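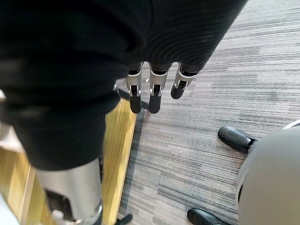
Students put clothes on their robots for Skirora

July 12, 2019

The robotics club at Plitovwood Secondary has a new favourite problem: trousers. Its entry in this year's Skirora, the regional contest for school-built walking robots, has to cross a room, step from one kind of flooring to another and pick up a small item, all while dressed.

The clothing rule is new this season and the club has thrown itself at it with real glee. Students voted for black knit, partly for the look and partly because the fine ribbing stretches when a knee bends. The trouser legs stop above the shin so that the metal stays in reach for repairs, and the three silver-jointed fingers with their black tips hang free of the fabric, which took a lot of pinning and unpicking to get right.

"Our first pair caught on a knuckle every single time the arm came down," said Busisiwe Matlala, who is in her final year and leads the club's hand group. "We were all on the floor laughing, and then we were all on the floor with scissors. I'd never hemmed anything before March. Now I have opinions about hems!"

The practice area has been set up to match the contest floor, with honey-coloured wood on one side, grey striped carpet on the other and a darker strip running between them. That strip is where the marks are won or lost. A robot that reads the change in surface late tends to put its foot down too hard, and the judges take points off for every stumble.

Xuân Mạch, who teaches design and technology and started the club, is thrilled with how far the walking code has come. The students have logged 2,867 practice steps since the season opened, each one entered in a shared spreadsheet with a note on which surface the foot landed on and whether the ankle wobbled. The notes get quite lively. "Sulked at carpet" is a common entry.

"They argue over a single line in that spreadsheet the way other kids argue over footy," Mạch said. "I love it. I come in to lock up and they ask for two more runs, and of course I say yes."

The club has 36 members this year, a record, and they are split between walking, hands, vision and costume. Costume was meant to be the small group, but it has grown the fastest and now has its own cupboard, a donated overlocker and a waiting list. Several of its members are learning to solder on the side, and two of the programmers have picked up a needle.

Contest runs can last up to nine minutes, and teams are allowed one clothing fix along the way. The Plitovwood students have been timing themselves on that as well, with the hand group calling out the seconds while the costume group works on the cuffs.

Skirora will be held at the Cele Centre, and families are welcome in the gallery. The club meets after school in the technology wing and is happy to have visitors at practice. New members from any year level can put their names down at the front office, and no sewing or coding experience is needed.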